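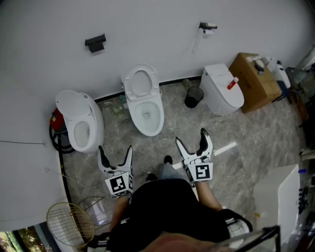 4.2 Ce que nous avons acheté, et dans quel ordre

Je reprends le budget là où la section précédente l'avait laissé, c'est-à-dire un peu dans le rouge. Au départ, avec Sabina Wanigasekara, nous avions mis presque tout l'argent dans un bras mobile de chez Lomolberg, et il restait de quoi payer deux pinces tenues à la main (une par opérateur, pensions-nous !). Tanvir Liyanage a refait le calcul en juillet et nous a convaincus d'inverser les priorités : d'abord les pinces à main et les lieux de collecte, ensuite seulement le robot, quand on saurait quelles tâches valent la peine d'être automatisées.

Pour l'entretien des sanitaires, ce choix change beaucoup de choses. Une personne travaille avec une pince dans chaque main, il faut donc compter par paires, et j'avoue que mon premier tableau comptait à l'unité. Nous avons fini par commander 10 paires, plus un lot de patins de rechange pour les doigts. Les cubes de marqueurs, eux, sont imprimés chez nous - c'est la seule ligne du budget qui ait baissé entre la demande et la facture.

Figure 3. Poste « sanitaires » : une pince dans chaque main, cube de marqueurs sous les doigts, face aux cuvettes alignées le long du mur. Deux abattants sont relevés, le troisième est fermé.

Le mobilier mérite un mot, car je l'avais franchement sous-estimé. Un seul modèle de cuvette aurait coûté moins cher, mais Rezaul Howlader tenait à la variété des formes et je lui donne raison : l'abattant d'un modèle arrondi sans réservoir ne se saisit pas forcément comme un autre, et la figure 3 montre bien que les cuvettes d'un même poste peuvent différer. On a aussi prévu une enveloppe pour tout ce qui entoure la tâche, dérouleurs de papier, corbeille, flacons. Ce sont de petites sommes, mais elles reviennent chaque mois, et nous y avons laissé plus de 19 % du budget de fonctionnement.

Pour les fournisseurs, nous avons comparé Delanel et Fasotness. Le premier vendait moins cher mais livrait en 30 jours, le second facturait la maintenance à part. Hashini Ranasinghe a négocié un contrat mixte avec Fasotness, pinces et réparations comprises, et je le recommanderais volontiers à une équipe de notre taille (avec une réserve sur les délais de réparation, voir 4.3). Le bras, lui, est reporté à la deuxième tranche. Nuwan Kanagaratnam garde une ligne ouverte pour une location chez Samarakoon si les premiers essais de relevage d'abattant l'exigent avant.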